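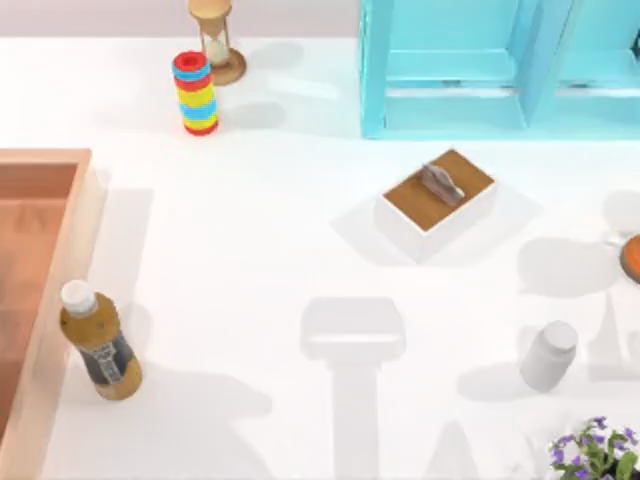 Print | E-mail
Home | News | Opinion | Letters | Archive

Keep the toy library open
By Lyle Thibodeaux

Ridgeway wants to close the toy library in September. Saves $1590 a year. That's it. That's the whole argument.

I have two kids and a small apartment. We borrow, we bring back, we borrow again. So do 146 other families, going by the town's own report. Where do they go? The Ermont one is 17 miles off and teh bus quits at five.

Kadri Mockus told the council people can just buy used. Sure. Some can. And then store it where?

Same meeting, they passed new planters for Main Street. No debate. Nice planters, I guess.

Call your council member. Takes a minute. Mine hasnt called back yet, will try again tommorow.

Print | E-mail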